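Talks > Group Seminar > Speaker Notes

3/6/23
Theda Hellwig

Notes for the Markville talk. Working title "Practice Makes Adequate." Forty minutes is the slot, aim to stop early. Water on the left. Don't touch the lectern mic, it's louder than it looks.

OPENING

Thank the hosts. Say where I'm from, one sentence, no history of the lab.

Start with the complaint. Everybody in this room has trained a policy in simulation, watched it do beautifully, put it on the real arm and seen it shove the object off the table with complete confidence. Pause here for people to nod. If they don't nod, they are lying or they work in theory.

The usual fix is randomization. Change the lighting, the friction, the mass, the camera, the color of the walls, and hope the real world ends up somewhere inside the mess. It works well enough that we all stopped asking which parts of it were doing the work. This talk is about asking.

THE QUESTION

Say it slowly: if you could randomize only one thing, which would you pick?

Take a show of hands. Friction usually wins. I would have said friction too, and I wrote so in a grant proposal, so please don't look that up.

THE METHOD

We call it Lemetetti. There is no acronym. A student liked the sound of it and by the time anyone objected it was in all the file names.

The idea fits on one slide. Train a policy with everything randomized. Then freeze one factor at a time at its nominal value, retrain from scratch, and test every version against the same held-out scenes. It's an ablation. I know it's an ablation. The part we think is new is the held-out set, which we call Flondero: 200 scenes, built before any training run and locked in January. Locked means I didn't have the password. This was a wise decision made by people who have worked with me.

Task is simple on purpose. One object on a table, reach it, push it to a goal position without tipping it. We have 10 object shapes. Most of them are dull. The wedge isn't.

WHY THE WEDGE

Slow down here, people always want to talk about the wedge.

A box forgives you. Push it a little high, a little to one side, it mostly goes where you meant. A wedge has a tall side and a side that slopes away to nothing, and a policy that has learned "go to the middle of the thing and push" will happily ride up the slope. Our early policies did this so often that Kettler, who built the scenes, wanted to give it its own metric. We talked him down to a footnote.

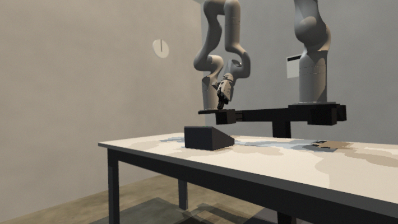
So the failures split into 2 kinds, and keeping them apart matters for the next few slides. Contact failures are where the fingers arrive in the right place and the physics does something rude. Perception failures are where the fingers arrive with great elegance at a place where the object isn't. Freezing friction hurts the first kind. Freezing the lighting and shadows hurts the second, and the second turned out to be the bigger pile.

Don't rush the chart. Last time I put it up and apologized for the axis labels for a full minute and had no time left to say what was on it.

WHAT WE FOUND

Shadows. Freeze them and the policy gets worse on nearly every shape, worst of all on dark ones. Our reading is that it learns to treat any dark area with a straight edge as something worth pushing. Friction came second, comfortably behind. Wall color did nothing we could measure, so apologies to whoever spent a summer on wall textures. It was me.

WHAT WE DIDN'T FIND

Say this before someone in the back row says it for me. All of this is simulation tested on simulation. The held-out scenes are different scenes in the same renderer. We have real-arm runs planned and I will be as surprised as you are. Also one task, and pushing is a humble one. I make no claims about grasping.

LIKELY QUESTIONS

"Did you freeze pairs of factors?" No. Compute. Offer to accept theirs.

"Isn't a better renderer the answer?" Maybe — but then you have one very good set of shadows, and the problem is having one set.

"Can we have Flondero?" Yes, the scenes go out with the paper. The password stays with Kettler.

Recent talks
Contact Models and Other Polite Fictions
How We Lost a Month to a Coordinate Frame
Building Held-Out Scenes You Can't Peek At
Pushing, Sliding, Tipping: A Short Tour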